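Home | Projects | Reports | Partners | Contact

Progress report to the Endevgate fund: wiping and polishing skills from hand-held demonstrations
Second reporting period, closing in February
3 comments | 14 shares

Dear friends at Endevgate,

It has been a full few months at Tingate, and I'd like to walk you through them at a comfortable pace, partly because the numbers only make sense with the story around them, and partly because your last letter asked such good questions that a one-page table seemed a poor way to answer. The short version is that the data pipeline works, the policy is learning, and the planner is running behind.

You'll remember that when we last wrote, most of our trouble was with timing. Our recording software, Vumum, was stamping the gripper width and the video on two separate clocks, and the two drifted apart over a long session. On pick-and-place tasks you could hardly tell. On wiping it was a disaster, since a cloth that starts to fold under the fingers is folded for good a moment later, and the model was being shown the fold before the motion that caused it. We rewrote the sync layer over the winter (more work than I had promised you, I'm afraid) and both streams now run from one clock at 60 samples a second. We went back and repaired what we could of the older recordings, and threw the rest away with some sighing.

After that came the collecting. We now have 968 usable demonstrations in the set, all of them made with the hand-held gripper, and we have tried hard to get out of our own building to make them. Indoor lab light is kind to a perception model, and it had made ours lazy. Glossy white surfaces at night, with lamps overhead and a gray cloth doing the wiping, are a far better teacher!

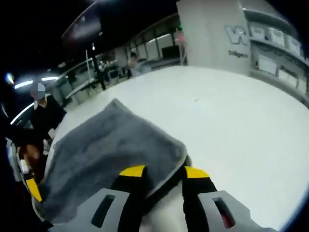 How does the policy know that it is pressing hard enough when there is no force sensor in the fingers?
It estimates pressure from how the cloth spreads and wrinkles against the surface and from how far the tool lags behind its commanded path, and a small network turns those two signals into a contact score that the controller reads on every cycle.

That contact score is the piece of software we are fondest of this period. The first version was jumpy, and the arm would press, back off and press again in a way that made everyone in the room wince. Smoothing it helped, but smooth it too much and the arm arrives at a curved edge still believing it is on the flat. We settled on a filter that shortens itself whenever the planned path bends, and the difference was plain on the first afternoon we ran it. We also added a hard limit below the learned layer, so that whatever the policy asks for, the controller will not push past it.

Now to the results on the arm. We ran 112 trials on curved panels, using the policy trained on the full set, and we scored a trial as a success only if the whole marked area was covered and the cloth stayed in the grip from start to finish. Coverage is good in the middle of a panel and weaker toward the edges. The failures fall mostly into one family: the cloth bunches up on the return stroke, the camera loses sight of the leading edge, and the policy carries on quite happily over a patch it has already done. We have a fix in testing that keeps a simple map of where the cloth has been, and I expect to have proper figures on it in the next report.

The planner is where I owe you a plainer account. We had meant to have Nieminen, our path planning module, handing whole-panel routes to the policy by now. It does this well enough in simulation. On the real arm it takes 5 seconds to replan after an interruption, and an arm that stands still for that long with a cloth pressed to a surface looks, to anybody watching, like an arm that has crashed. Most of that time goes into checking collisions against a mesh much finer than we need, so we are swapping in a coarser one and saving the detailed check for the last stretch of the path. I would ask you to move this milestone to the next period, with no change to the budget.

On the tooling side, there is a happier tale. The replay viewer, which began as a weekend scrap of code, now lets us step through any demonstration with the video, the gripper width and the contact score side by side, and it flags recordings where tracking was lost. Sorting a new batch used to eat up most of a Monday and is now finished before lunch. We would be glad to open the viewer to your other grantees if that is of use to them.

For the coming months we plan to finish the coverage map, bring the planner's delay down, and collect more demonstrations at panel edges, where we are thinnest. We'd also love to have you visit and watch the arm at work. Mornings are best, before the test queue fills up, and we can send directions whenever you have a week in mind.

With warm thanks for your patience and your support,
The Tingate software team

Previous report | Next report | Back to top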